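30/03/2018

Kitchen corner, second go at the layout. Ailsa Rennie was in for the first hour and then had to run over to Restitstead, so most of what follows is me muttering to myself with a tape measure in one hand.

We'd left it last time with the cutting board shoved back by the tiles, and I never liked it there. You had to reach over everything to get to it and the pots ended up in a huddle. So today the board got the middle of the counter and everything else had to work around it. The counter run is 640 deep, which sounds like plenty until you start putting appliances on it!

Things I want to keep: the bamboo board (the one with the groove, it's a nice board and the groove does catch lemon juice, I tried it at home with the same kind). The dark canister with the wooden lid. Anything yellow, frankly, because it looks so good against the blue tiles. Ailsa thinks I'm overdoing the yellow. She may have a point, but she also picked the lemon.
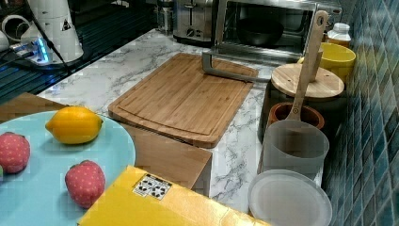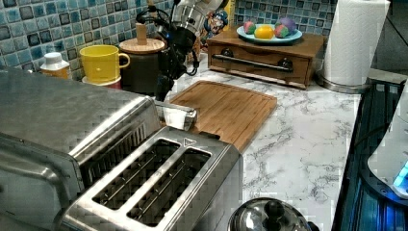

I'm still going back and forth on the board, straight or at an angle. Straight is tidier and you get more counter back. Angled feels more like somebody is about to chop something, and it's easier on my wrist when I stand at the corner. Will try both again after lunch and ask whoever walks past.

The toaster is the bigger headache. It wants to be near the toaster oven because of the outlets, but then crumbs go straight onto the board, and you know who wipes those up. Tried sliding it 20 to the left – no real difference. The Wusteck catalog has a narrower one and I've marked the page, but I don't want to buy anything until April when the new budget opens. The Bianchini shelf would fix half of this by getting the mugs off the counter altogether. Price came back at 1,193 with the brackets, so that's a no for now. Ailsa is going to ask Trurovine if they have a secondhand one.

Spoons and spatulas: need a wider pot, or fewer spoons. I keep saying fewer spoons and then bringing in another one. Five is the limit from now on and I'm writing it down so you can all hold me to it.

Fruit plate is fine. The light blue was a good call (mine, for the record). I'd like a couple of limes next to the lemon, and maybe swap one strawberry for a pear if there's one in the box upstairs.

To do: felt pads under the canisters, they scrape. Find the other wooden lid. Wipe down the tiles by the pots before anyone else gets here. Ask Ailsa where she put the good tape measure, this one sticks.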